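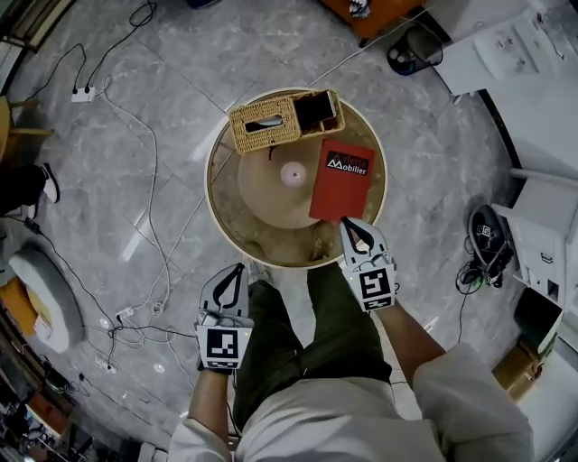

Bimdale's shore day began at the slipway, where Terence Tindall handed out a tide table and apologized for the wind. The beach is shingle at the north end and mud everywhere else – my left boot can confirm the mud. We walked out to Gurero Point, where 15 of us looked at a sandbar that was, at that hour, underwater. Terence says it has moved 200 yards since the Fothergill breakwater went in. 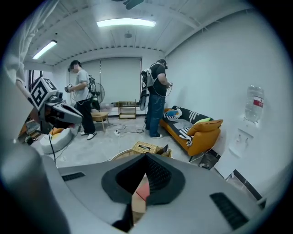
*Indoors, with reddish-brown cardboard.*

Tea was excellent. The seals stayed away.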